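Small Business Support Fund, Dranby: Progress Report to the Funder

Print this page | E-mail this page

May 9, 2020

Prepared by Hanan Moussa, programme officer

This report covers the first 8 weeks of the emergency grants for small businesses in Dranby. I have tried to keep it short, as the full tables were already sent to Ms Koech.

We received 54 applications before the first closing date. Most came from cafés, hairdressers, repair shops and small traders of the covered market. Seven were not complete, and in those cases we wrote to the owner and gave one more week for the missing papers. The usual missing paper was the rent agreement, because many tenants have only a verbal arrangement with the landlord. We now accept a signed letter from the landlord in its place.

The average grant paid is £1,610. It is a small sum, and most owners tell us it goes at once to rent and to the electricity bill. A smaller group has used it to keep one employee on part-time hours until the government wage payment arrives in their account.

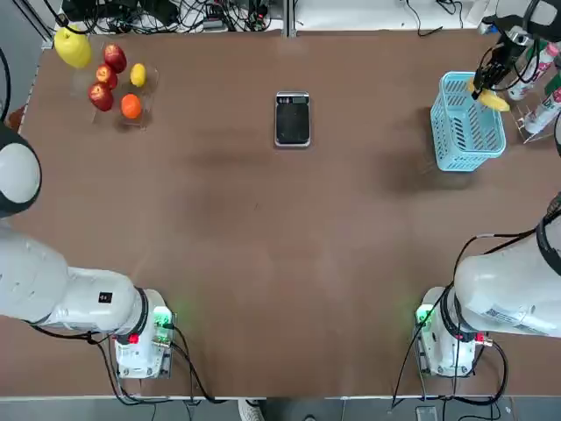

The second part of the work is advice by telephone. Mohsin Yousafzai takes these calls in the mornings, and Áine Ní Mhurchú answers the written questions. In March the callers asked mainly whether they must close. Now they ask how to open again, how many customers may stand inside, and whether insurance will pay for the lost weeks. On insurance we can say very little, and we send these callers to a solicitor.

There are two difficulties which I must report. The bank transfers were slow at the beginning, and several owners waited longer than we had promised. Also we do not reach well the people who work from home, such as dressmakers and childminders. They often believe that the fund is only for shops. We have changed the wording of the form and put a notice in the local newspaper.

For the next period we ask permission to move the unspent travel money to the grants line. The office rent remains as budgeted. A second closing date will be announced when we have your answer.

Filed under: Local Economy, Grants, Reports

3 comments

Abla Hamdan: Thank you for changing the rule for rent agreements. My landlord signed the letter the same day.

Kurup: Can a business apply again if it got money in the first round?

Hanan Moussa: Dear Kurup, not at present, but we have put this question to the funder.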